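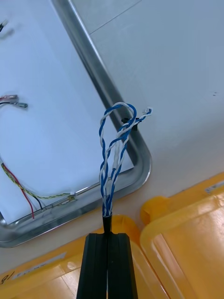

Burkwood papers: where we've got to

Quick one this month, deadline was yesterday. The second batch of the Burkwood Courier is scanned and up on the catalog. That makes 202 issues online, out of the 3000 or so pages of backlog we keep going on about. Sorry, scratch that, 3000 issues. Pages is a much scarier number.

Mostly wartime, some earlier. The Japanese and Spanish language supplements are now listed under their own titles as well as under the parent paper, so if you searched last year and got nothing, try again. Romanized titles work. So do the original ones, if you're careful with spacing.

Still missing: 67 issues, nearly all from the Starnside edition. We think a run of them went to a private collector when the print shop closed. If your family kept any, even one, even torn, please get in touch. We scan and give it straight back.

Text search is patchy. The software reads the small ads very badly and seperates hyphenated names into two words, so look for both halves. Corrections welcome, there's a link under every page.

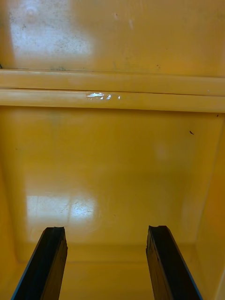

Citing an issue

Lots of emails on this. Title of the paper first, then place, then date of issue, then the item link. Use the short permanent link at the foot of the record and not the one in your browser bar. That one has your library login stuck in the middle of it and wont open for anyone else.

Date you looked it up is optional. Some teachers want it, most don't.

Reading room

Rami Mansour is on the desk for microfilm in February, mornings only. The Haddadin letters are back from conservation, all 70 of them, ask at the desk a day ahead. Pencils only please. Lockers take quarters.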